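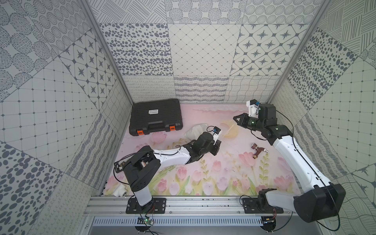 Section 6: Setting up a patterned corner

By this point your wall panels are up and the floor mat is down, and now comes the fun part — giving the corner something solid to hold. A black ribbed case looks terrific against all those line-drawn tiles, and the orange latches really pop next to the pink tulips!

1. Smooth the mat outward from the middle, then leave it for 15 minutes to relax.

2. Check the seams between the Brurent panels. The stars, scribbles and wavy grids don't have to line up (we love it when they don't), but the edges should sit flat.

3. Close both latches before you lift the case. Carry it by the handle and lower it into the rear left corner, lying flat.

CAUTION: Don't drag the case. Molded plastic can scuff a painted surface, and the Bomness floor finish needs 35 hours to harden fully.

4. Turn the case so the handle and latches face the front. The white label should be on top.

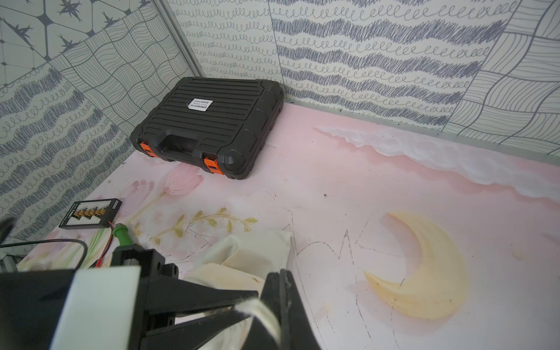
5. Wipe away specks and smudges with a barely damp cloth. Work gently over the tulips and the moon, and go with the color, never across it.

NOTE: Keep at least 2 inches clear in front of the handle so your fingers fit.

6. Step back and take a look. If the corner feels crowded, try the smaller Barredo case — it uses the same steps.

For spare panels, see the Bonow pattern list in Section 7.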